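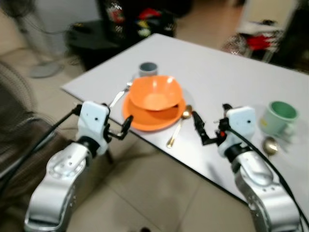
Usman Satti

Table settings, 6 Jun 2020

The gallery is part of my notes on everyday crockery. I have been buying and swapping plates, bowls and mugs for 13 years, mostly odd pieces, and I like to see them laid on a table before I decide what stays. A plate in a cupboard tells you very little. Put a bowl on it and a fork beside it and you soon know if you want to eat from it.

The settings on this page are all for one person. I have kept the notes short. Larger pictures can be sent by email if anyone wants them.

1. Orange plate and bowl, white table

The plate is shallow and round with a wide rim, and the bowl is the same bright orange. The bowl sits off-centre and leans towards the back, so you get a good view of the plate in front of it. I left it like that.

Fork on the left, spoon on the right. The fork is silver and the spoon is gold-coloured, with a long slender handle. I would not mix the two for guests, but the gold goes well with the orange and I have come to prefer it to the silver one.

The small grey cup stands behind the bowl. It is a plain cylinder and I use the shape for espresso or for salt. The pale green mug is further over to the right, darker green on the inside. Green and orange is a strong pairing and some people will find it too much at breakfast.

Notes on the colours

Orange is hard to match once a piece breaks. I went through lists from Purico and Tresport last year looking for spare bowls and found 2 that were near enough in size, both a shade too brown. If you are starting a set in a strong colour, buy the spares at the same time.

Grey is much easier. Almost any small grey cup will sit with any other, and a chip on the foot hardly shows.

On a white table everything looks brighter than it does on wood. I tried the same colours on my old pine table and the orange went dull by the evening. A plain white cloth does the job if you have no white table.

Storing

Bowls go inside bowls, plates in a separate pile with a sheet of kitchen paper between each. Mugs hang. Forks and spoons are in the Haddad tray, sorted by colour first and then by length.

Still to come

A blue and white setting for two, with the side plates from the Clollby sale. I hope to add it in July. After that, soup bowls with lids, if I can find the second lid.

Corrections and offers of orange bowls are welcome through the contact page.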